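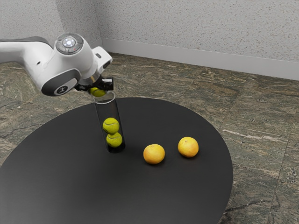 Liste de contrôle avant ouverture des portes, salle Derton
Version d'octobre, avec nos commentaires

Bonjour à toutes et à tous, et merci de prendre le temps de lire cette feuille jusqu'au bout, même si vous connaissez la salle par cœur (surtout si vous la connaissez par cœur, d'ailleurs : c'est souvent là qu'on saute une ligne). Elle sert pour tous les concerts assis ou debout, de la petite soirée folk au plateau à trois groupes. On la remplit au stylo, on signe, et on la laisse dans le classeur bleu de la régie. Les commentaires en dessous des points viennent de la dernière visite, celle du mercredi de la résidence Tetis.

1. Accès et issues

Portes de secours côté cour et côté jardin déverrouillées, barres antipanique essayées à la main : OUI
Commentaire : côté jardin, la barre accroche un peu en fin de course. Elle s'ouvre du premier coup, mais il faut y mettre l'épaule. Graissage demandé, à revoir avant le prochain concert debout.

Couloir des loges dégagé sur toute sa largeur : NON, corrigé sur place
Commentaire : deux flight-cases de batterie étaient rangés devant l'extincteur. On comprend très bien, il pleuvait et le camion n'était pas encore à quai, mais on les met dans le local à praticables, quitte à tout pousser un peu. Le groupe a été adorable et les a déplacés avant même qu'on ait fini notre phrase !

Blocs de secours allumés, y compris celui de l'escalier du balcon : OUI

Jauge affichée à l'entrée et compteur remis à zéro : OUI
Commentaire : 596 personnes en configuration debout, 169 au balcon comprises dans ce total. La question revient à chaque fois, alors on l'écrit une bonne fois pour toutes : les invités comptent, les photographes comptent, et le cousin du bassiste compte aussi.

2. Scène et structures

Garde-corps des praticables fixés, goupilles en place : OUI

Nez de scène marqué au ruban blanc : À REPRENDRE
Commentaire : le ruban se décolle au centre, là où les chanteurs posent le pied sur le retour. Il en reste un rouleau dans le tiroir du bas. Refaire toute la longueur, un raccord ne tiendra pas la soirée.

Élingues de sécurité sur tous les projecteurs du pont avant : OUI
Commentaire : vérifiées une par une depuis la nacelle. Le projecteur de 2000 W au milieu a été réorienté pour Tetis, qui joue avec un écran en fond de scène. Remettre la position d'origine au démontage, sinon le groupe suivant l'aura en plein dans les yeux.

Passages de câbles protégés entre la scène et la régie : OUI

3. Électricité et son

Test du différentiel sur l'armoire de scène : OUI

Multiprises en cascade : AUCUNE
Commentaire : bravo, et merci. C'était notre grand souci du printemps et on est ravis de pouvoir écrire ce mot.

Amplis et consoles ventilés, rien posé dessus : NON, corrigé sur place
Commentaire : une veste et un gobelet plein sur l'ampli Ackroyd. La veste passe encore, le gobelet pas du tout. Une petite table est à disposition derrière le rideau, servez-vous-en !

Limiteur sonore actif, afficheur visible depuis la console : OUI
Commentaire : l'afficheur était tourné vers le bar. On l'a remis face à l'ingénieur du son, qui est tout de même la première personne intéressée.

Bouchons d'oreilles au vestiaire et au bar : À COMPLÉTER
Commentaire : il reste 2 boîtes. Pour la soirée Pestell, où le son sera bien plus costaud que d'habitude, prévoir large et penser aux casques enfants.

4. Accueil du public

Emplacements fauteuils roulants libres, vue dégagée sur la scène : OUI
Commentaire : la table de merchandising avait tendance à glisser vers la rampe au fil de la soirée. Sa place est désormais tracée au sol.

Trousse de premiers secours complète : NON
Commentaire : manquent les compresses et une poche de froid. Rachat à faire avant vendredi.

Talkies chargés, canal commun vérifié avec la sécurité : OUI

5. Après le concert

Tour des loges et des toilettes, puces et bougies comprises : à cocher en fin de soirée
Commentaire : par « puces », on entend les guirlandes à pile que les groupes aiment accrocher aux miroirs. C'est très joli, on les éteint quand même.

Armoire de scène coupée, machine à fumée débranchée et vidée : à cocher en fin de soirée

Bilan de la visite : ouverture autorisée, avec reprise du ruban avant les balances. Le graissage de la porte et la trousse de secours restent à suivre sur la prochaine feuille.

Signature régie :
Signature sécurité :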